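Does a visit by a foreign parliamentary delegation have to be announced beforehand?

Posted by Wai-kit Lui, December

Our council in Findbridge hosted a delegation from the Clurken assembly last month. I only know because I was in the building to pay a parking charge and the lift was being held for them. There was nothing on the council website before it and there has been one paragraph since, saying that "matters of shared interest" were discussed. Whose interest, and what matters?

I rang the press office and was told it was a courtesy visit, so no agenda was kept. I find that hard to believe. The same paragraph says the visitors spent 54 minutes with the deputy leader and then went on to see the Felo workshop at the technical college. You don't get a timetable that tight without somebody writing it down.
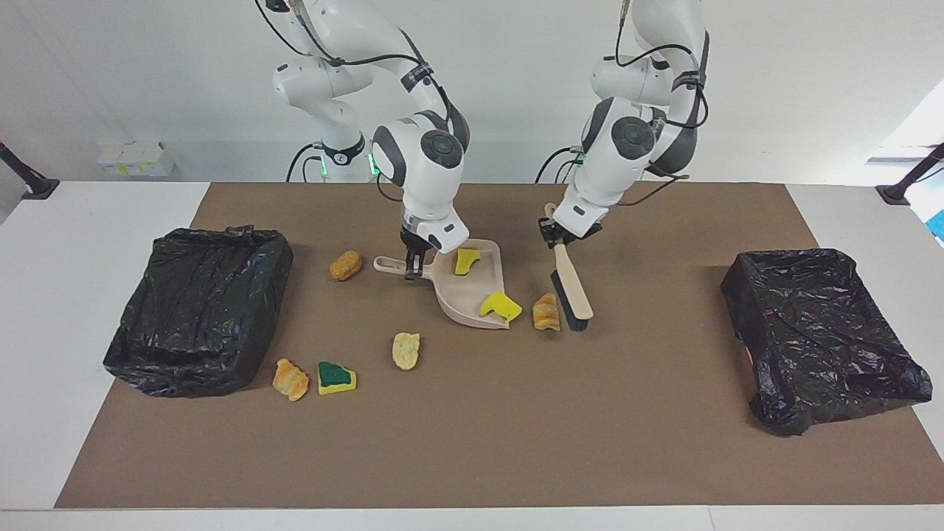 A dustpan held by one of the robot arms, on the work mat.

What I'd like to know is whether there is any duty to publish these things in advance, and whether I can ask for the papers now. I'm not saying anything improper went on. I would just like to see who was invited and who paid for lunch.

Felix, Fung Road

No, there's no duty. They can meet who they like. You'll get nothing out of them, I tried over the bus station and got a letter with most of it blacked out. Waste of a stamp.

Chih-ming Wan

I'd be a bit less gloomy than the reply before mine, though not by much.

Meeting visitors is not the same as holding a council meeting. If no formal decision is being taken, the usual rules on giving notice and letting the public in probably don't come into it. So they may well be right that they didn't have to tell you beforehand. Check the council's own constitution all the same, as some have a section on civic hospitality and it may go further than the law does.

Papers are another matter. "No agenda was kept" is an answer to a question about an agenda. Ask instead for the programme, the briefing note for the deputy leader, the guest list, any emails with the Clurken side setting the date, and the invoices for catering and cars. Put it in writing and say it is a freedom of information request. Email will do. They normally have 20 working days.

Keep it narrow. I once asked for "everything" on a twinning trip and was turned down on cost. I asked again for two weeks of emails and one budget code and got 53 pages, most of them about a coach. The lunch was in there too, £202 for five people, described as "light refreshments".

Expect names of junior staff to be taken out, and possibly some of what the visitors said, if the council claims it would harm relations abroad. I'm doubtful that a tour of a college would pass that test – but they may try it. You can ask for an internal review, and after that complain to the Information Commissioner, and neither costs anything.

Look at the register of gifts and hospitality as well. It is often months behind, so a blank entry doesn't tell you much yet.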